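Nikolovski Tileo fitted sheet, single
Bedding > Sheets > Fitted
Sold by Nestcombe, Budilside. Colour: cream. Also in single only, whatever the old catalogue says.

We stock two fitted sheets and this is the dearer one. The maker calls it "hotel quality", a phrase that has never meant much, as anyone who has stayed in a few hotels will know. The maker also gives a thread count of 1000. We would take that with some salt. Threads can be twisted together and each strand counted separately, and a number reached that way tells you very little about how a sheet feels in July.

What we can vouch for is the elastic. It runs the whole way round, where the cheaper sheet has it at the corners only. Biljana Stojanović in our returns room has seen far fewer of these come back with a popped corner.

Cream bedding, blue walls
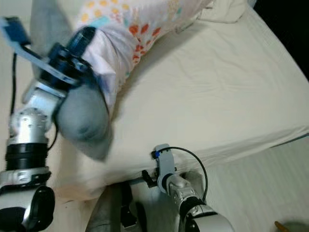
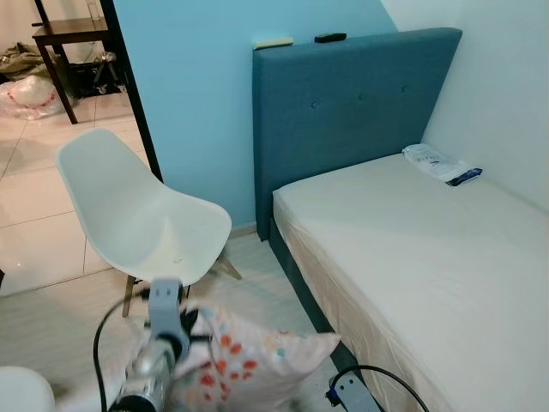
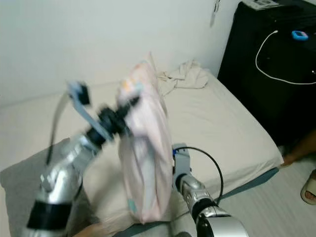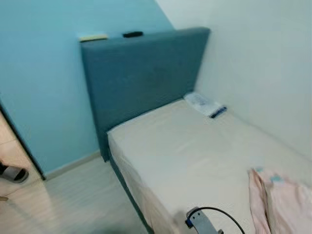 Details
Size: single
Fabric: cotton, plain weave
Elastic: all round
Wash: 40 degrees, with similar colours
Tumble dry: low
Iron: the label says "easy iron". It needs ironing.

Will it shrink?
A little, on the first wash. The packet says it won't. Measure your mattress with any topper on it, and if the depth is close to the limit of 19 cm, buy something deeper.

Does it go bobbly?
Less than a polyester mix, in our experience. Panagiotis Halilović, who does our buying, has had a pair at home since October and reports some roughness at the foot end. He also has a dog.

Is it cooler to sleep on?
The maker says so and has sent us a chart. The chart has no units on it. Cotton is cotton, and an open window will do more for you.

Matching pillowcases
Sold separately, in packs of 2. Cream varies from batch to batch, so order them with the sheet if a match matters to you.

Returns
Unwashed and in the packet, please. Faulty elastic we will replace washed or not. The returns desk is shut on Tuesday.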